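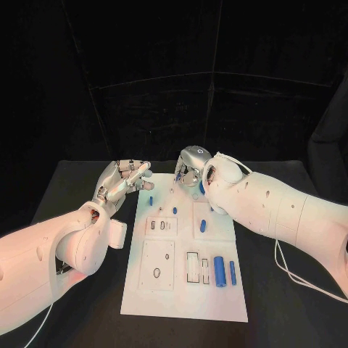
Readers keep writing in to ask whether the Dekine cocktail smoker is worth the counter space when a handheld torch and a wood lid do the same job for less. One of them put it bluntly: the smoke is the easy part, and what matters is whether the third round tastes like the first.

It is a fair test, so the review was built on it. The Dekine is a countertop unit with a sealed chamber, a chip drawer and a fan. It runs from wall power and holds two rocks glasses or one coupe. The body weighs 770 grams without the chamber. Chips go in the drawer, the lid closes, and a timer runs in steps up to 29 seconds.

All drinks were old fashioneds made with the same bourbon, one large cube each, no garnish. At 8 seconds the smoke is on the nose and gone by the second sip. At the top setting it covers the bitters completely. The middle of the range is where the unit earns its price. Glasses from the first and third rounds could not be told apart in a blind tasting, provided the drawer was emptied between rounds. With spent chips left in, the third round picked up an ashy note.

The supplied oak chips come from Jakdale and are cut evenly. Cherry chips from Halonen also work, but the pieces are larger and some need to be snapped to fit the drawer. 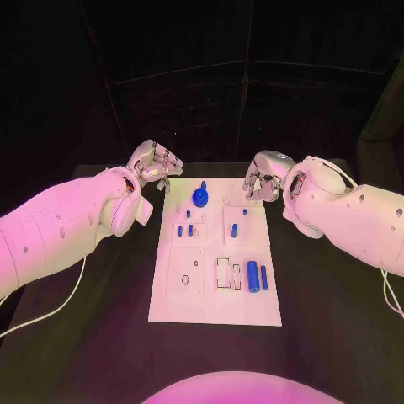
A bartender at the Dradeck had used the same model through August and disagreed on one point, saying the fan was too loud for a quiet room and should never be run during a toast. We measured nothing, but at arm's length it does cover normal speech. In a bar with music on it will not be noticed.

Cleaning takes longer than it should. The chamber rinses easily. The fan screen collects tar and has to be pried out with a fingernail or the tip of a bar spoon – there is no tab. After a long evening it needs a soak in hot water and a soft brush. The drawer seal also holds the smell, and a spare is not included.

Good: repeatable results, simple timer, stable base.
Bad: fan noise, screen removal, short power cord.

Recommended for home bars that pour smoked drinks most weekends. For occasional use, buy the torch.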